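What I'm buying next, and what I'm not

The gripper budget for the rest of the year is finally down on paper, so I can stop carrying it around in my head. It took most of September to get there, and most of that went on waiting for quotes.

The hand-held tools stay. I had a line in the first draft for replacing both of them and I've taken it out. The two-finger design still does what I want with cloth, and cloth is nearly all I do now. I can push the blue pads down into a heap of dark fabric on the checkered cover and get hold of a fold without having to think about the angle much. What wears is the pads. Pads are cheap, so they get their own line, separate from hardware, and I'm ordering 15 pairs at once. Last time I bought them in small lots and paid shipping every time.

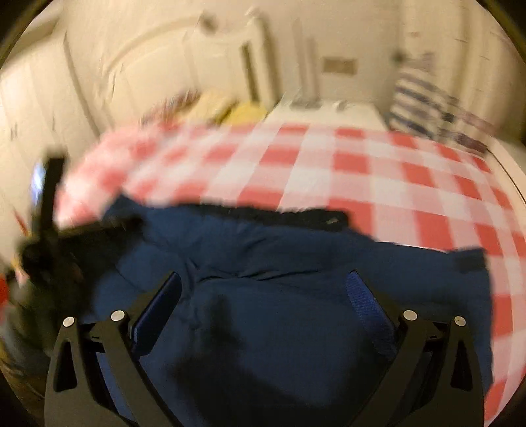 Pivot pins and spare finger plates go on the same order. Pruvo will cut the plates to the old drawing, and they charge a setup fee whether you want one plate or a drawer full. I asked for enough to rebuild both tools once. If I bend more than that, I have a technique problem and should spend the money on something else.

The big question was the arm. Nivar quoted me a small one with the adapter, and the price was better than I expected. Then I added up what the quote left out: a bench that doesn't move, a second power supply, the mounting plate, a stop button on a long cable, and freight. By the end the extras were close to half the cost of the arm itself. Rin Takagi went through the same thing two years ago and told me to write the extras down first and the arm last. I did it in the wrong order and had to redo the sheet.

El Sherbiny rents by the month. I worked it out for nine months and it came to more than buying used, but for two months it's well under. So the plan is to rent for two months, find out whether I use it enough, and decide after that. The bench gets bought either way – I need it for sorting and taping.

Storage is the dull part. I priced drives three different ways and ended up with the plain option, two copies on two drives, kept in different buildings. Total for that line is $464 with tax. I left cloud storage out for now. My upload speed at home makes it pointless for anything longer than a few minutes of video.

Fabric is the line I always forget. Dark navy is hard to work with under indoor light, with the folds going almost black, and I want more of it for exactly that reason. I've put in for a few more lengths of dark cloth and a couple more checked covers to go under them. Ciltham sells offcuts by weight and doesn't mind what colors you ask for.

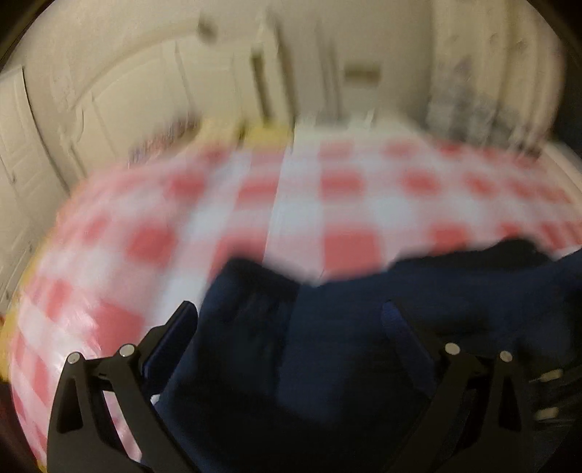 Should you buy the arm before you've worked out the task by hand?

I'd wait. Working by hand costs very little, and it shows you how far the fingers need to open and how much reach you need. Both of those change which arm you'd buy.

The sheet still has a blank for repairs. I'll fill that in when Pruvo gets back to me about lead times.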